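Trevstead Community Finance list
Re: Green loan reporting, draft rules
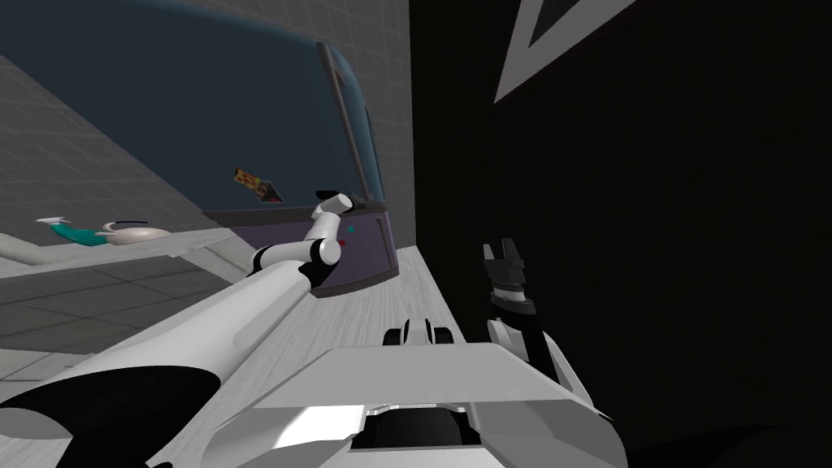
Date: 2019-11-14
Subject: Re: Green loan reporting, draft rules

> The draft says any lender with more than 20 green loans on its
> books has to report on all of them each year. Does that include
> loans we bought from another lender? We took over a batch from
> Traltum and the paperwork is thin.

Yes, it does. Section 5 of the draft counts loans held at year end, whoever wrote them. I asked the regulator's help line the same thing and was told the wording is meant to cover purchased loans.

The thin paperwork is a separate problem. For each loan you need the purpose, the amount and 2 documents showing the money went where the borrower said it would. If the original file has only an invoice, ask the borrower for a bank statement or a letter from the installer. We did this at Eveo last year and got replies for 80 per cent of the file. The rest we moved back to the ordinary loan book, and the auditor was fine with it.

I would not label anything green on the strength of the seller's summary sheet alone – the draft puts the burden on whoever holds the loan.

Comments close at the end of February. Stetsiuk is sending in its own submission and will share a copy with the list. If you want the purchased loans question raised there, post your wording here and I'll pass it along.

Loans desk, Eveo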